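Tolier knob-and-panel episodes, wrist view
Maintained by Irfan Teoh, Plenberg controls group

What it contains

400 simulated episodes of a two-finger gripper working near cabinet and door panels in furnished rooms. We use them to train Faseo, our grasp pose predictor, and to check the planner for collisions with the panel. Everything is rendered. There are no real camera frames in this release.

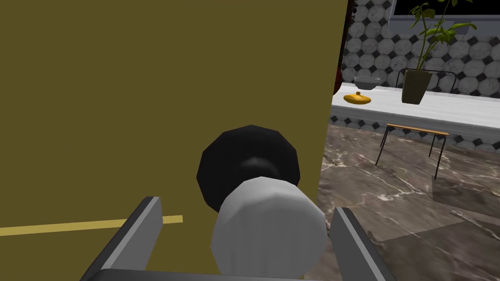
Each episode is stored in its own folder with color frames, joint states, gripper width and the commanded end-effector pose. Frames and states are logged at 30 Hz and share one clock. Poses are in the robot base frame, in meters, with quaternions ordered w, x, y, z.

Loading

Run load_episode.py with the episode folder as the only argument. It returns a dictionary of arrays. Episodes with over 2000 steps are split into two files — the loader joins them again, so don't do it by hand.
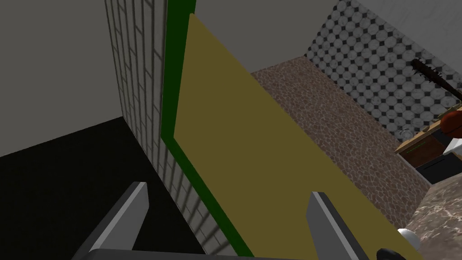 Room layouts and surface materials are drawn from the scene config, and the seed is saved with each episode. Replaying a seed gives the same room only with the simulator build listed in versions.txt.

Known problems

In 11 episodes the gripper width is missing for the first few steps. They are listed in skip.txt. Thin stripes on panels can confuse the edge detector, and two panels close together are still hard for the knob detector. 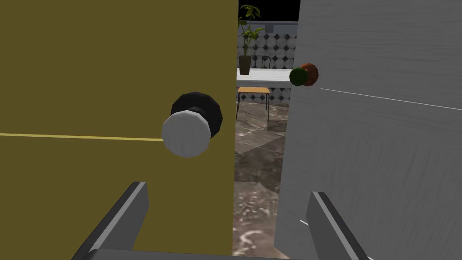
Wrist view with a knob on each of two panels, fingers at the bottom.

Changes

30th December: fixed the quaternion order in the Huang export script. Older exports need to be run again.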